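Kisbridge Home Help > Mailing and Postage

Scale and post office don't agree

I weighed a box at 586 g and the clerk got 677. Which one do I trust?

Beverley Bellamy
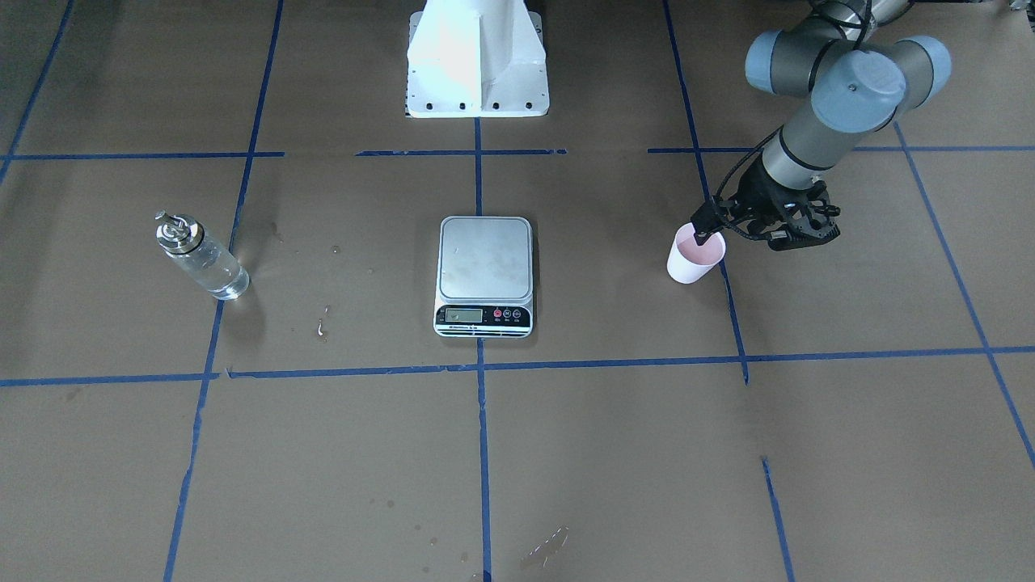 Replies

Colin Haworth
The clerk's. Check yours with something of known weight - a sealed bag of sugar works.

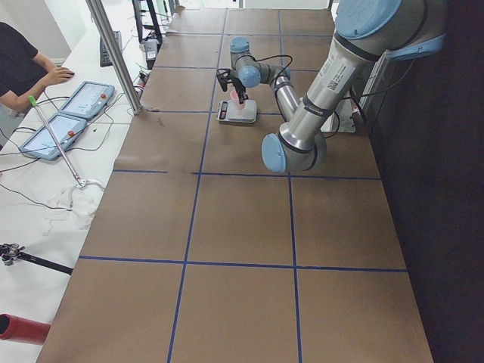
Does the packing tape count?
All of it counts, label included. Weigh the box sealed.

Skenach
Get a new scale.

Kahsay
Change the batteries first. Then zero it with nothing on top,
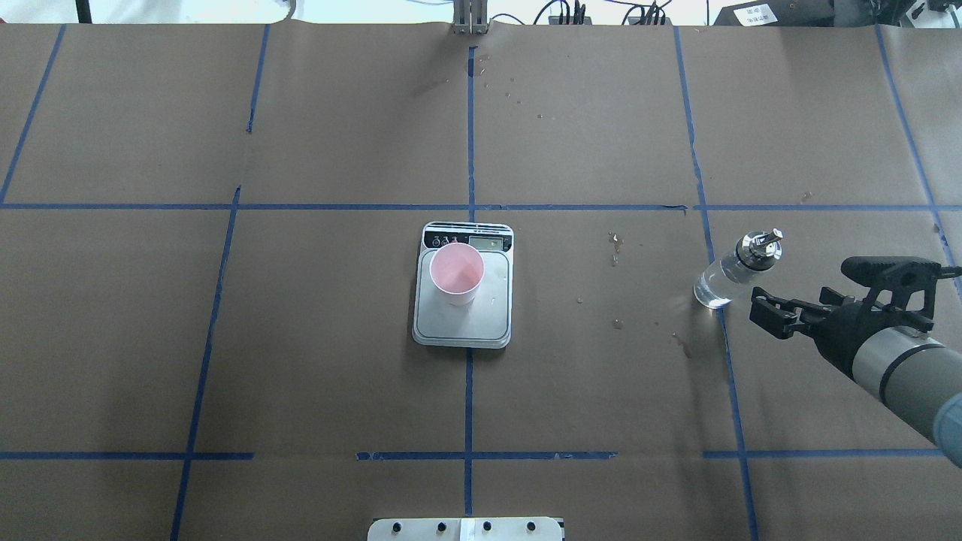

and weigh the same item 3 times. Mine was 102 g off until I did that.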